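Print this page | E-mail this page

The Luvik Mixed Snack Box
July
By Ka-ming Chiang

A Luvik box is 500 grams of small packaged snacks from a lot of different places, mailed to your door in a plain brown carton that gives away nothing to your roommates. We pack it ourselves at Hernuvine. You don't pick what goes in. If you could be trusted to pick, you'd pick the same chocolate wafer you've been buying since the ninth grade, and we both know it.

The box started as a way to clear the shelf behind the register at the Busby store, where single packets went to live after the rest of their case had sold. Pak-hei Yip put a mixed handful in a paper bag, wrote a price on it and left it by the door. People bought the bag. Then they came back and asked for the bag by name, and it had no name, so for most of one winter it was sold as "the bag." Luvik came later and doesn't mean anything. We checked in as many languages as we could.

What you get

Singles, mostly. One of this, one of that, and now and then two of something if it's very small and we feel bad about it. Every box has sweet things and at least one savory or spicy thing. There is usually a wafer. There is usually a wrapped candy or a few, rolling around in the corners, where they'll turn up after you've thrown the carton in the recycling. Check the corners.

Labels are in whatever language the maker printed them in. That can be Chinese, Japanese, Russian, Korean, Polish, Turkish or a kind of hopeful English. Each box comes with a printed sheet giving the name of each item, the country and the full ingredients in English. The sheet is the dull part, and please keep it until the last packet is gone. We get a good many e-mails that begin "so I ate a brown one."

Sizes

Regular, 500 grams. Enough for one person for a week, or one person for one evening. We don't ask.

Double, two Regulars in one carton. These are packed separately, so there may be some overlap between the halves. Couples tell us this is a feature.

There was once a Mini. It cost almost as much to mail as the snacks inside it, and we stopped.

How hot is the spicy thing?

We mark heat on the sheet from 1 to 3. One means you might notice. Two means you'll want a drink nearby. Three has only been used for a dried bean curd that Pak-hei ate on a dare and has not discussed since. Konjac strips, which show up often because we like them, tend to land in the middle. If you haven't had konjac, it's chewy and slippery and has very little taste of its own, so what you're tasting is the sauce. Open the pouch over a plate. Oil travels.

If you can't do heat at all, write NO SPICY in the order notes and we'll swap in something milder. Write it in capitals. We pack in the late afternoon and our attention isn't what it was at 9 a.m.

Allergies

This is the one section with no jokes in it. The box is a mix and it changes all the time. Most boxes contain wheat, milk, soy and nuts, and many contain sesame or egg. We can't make up a box without a particular allergen, and we can't promise that packets haven't been made on shared equipment. If you or anyone in your house has a serious food allergy, please don't order this. The Yuen tea sampler is a better gift and we're happy to help you choose one.

Dates and storage

Everything we pack has at least three months left on it. Makers print dates in different orders, and a packet that seems to have gone off before it was made is almost always day-first. The sheet gives the date written out, month by name, to save you the arithmetic.

Keep the box somewhere cool and dry. Chocolate ships with an ice pack in summer, and may still arrive a little softer around the edges than it set out. It hardens again in the fridge. It may get a pale bloom on it, which is harmless and tastes like chocolate.

Returns

We can't take food back. If a packet arrives burst or crushed past reason, send us a picture of it and we'll send another. A wafer with a crack in it is a wafer. We'd love to claim we have a way of shipping them whole.

"I didn't like the plum one" isn't covered, though we do read those e-mails, often out loud.

What's in it this month?

We don't publish the full list, partly to keep the surprise and partly since the list changes in the middle of packing when somebody finds another case in the back. July has leaned toward candy, with the usual wafer and a decent showing from the oat department. The oat snack is the item customers leave until last and then write to us about wanting more of. We've stopped trying to explain this.

Best way to open one, in our view: tip the whole lot out on the bed and look it over before you eat anything. You'll trade more fairly that way if you're sharing. Then eat it somewhere else, because crumbs.
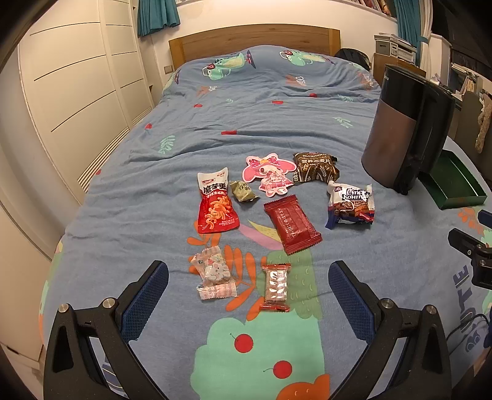
A Luvik spread, with spicy konjac strips, oat snack, a pink bunny packet, a wafer and assorted sweets. Contents vary. Duvet not included.

The cartoon packets go first in any house with children in it, and in several without. If you're buying for more than one child, get the Double and open both halves before anyone else is awake. We can't guarantee two of the same bunny, and we won't be taking calls about it.

Ordering

Place your order by noon and it goes out the next working day. We packed 2,998 boxes last year, which annoyed Pak-hei so much that he tried to buy the last two himself at the counter. He was told to wait his turn.

Gift notes are free. We write them by hand, exactly as you type them, so look over your spelling. The carton has no prices in it. If you're sending to an office, add the person's full name, as a box marked only "Front Desk" belongs to the front desk.

Subscriptions run month to month and you can skip whenever you like. Subscribers don't get better snacks. They do get a repeat check, meaning we look at your last sheet before packing the next box and try to leave out what you've just had. Wafers are exempt.

Contact Hernuvine | Shipping | © Hernuvine. All rights reserved. | Back to top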